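Call for participants: help us test the Vuddale geocaching trail!

We're putting a new trail of caches through the Vuddale valley this spring, and before it gets published we need people to walk it, hunt it and tell us where we went wrong. If you like poking under rocks and arguing over coordinates, please come and join in!

The trail has 67 caches in 4 loops. Most are small or micro, with a handful of multis and one long mystery that starts by the old mill at Saraç and has already cost two of us a whole afternoon (the hint has been rewritten, promise). The Kirix loop is the hilly one, 600 meters of climbing, and the views from the ridge are wonderful. The Ilov loop is flat, shady and fine for kids and dogs.

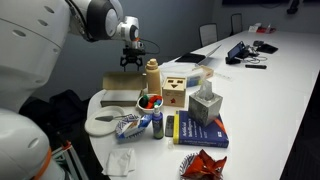

Testers go out in teams of 2. You pick a loop, we send you the coordinates and a log form, and you walk it once in February at whatever pace suits you. We'd like to hear about bad satellite reception under the trees, hints that give too much away, difficulty ratings you disagree with, and anywhere the path is muddier than we said.

Beginners are very welcome, and we'd love to have a few, as those of us who placed the caches can't see them with fresh eyes anymore. You'll need a GPS unit or a phone, decent boots, a pen and a flashlight for the Saraç mystery. Bring lunch too, there's no shop once you leave Ilov.

It's unpaid, but we cover parking and every tester gets a trail coin and first pick of the loops on opening morning.

To sign up, send us your caching name, the loop you'd like and whether you already have a partner. If you don't, we'll match you with someone. Teams for the Kirix loop should plan to be at the trailhead by 8 a.m.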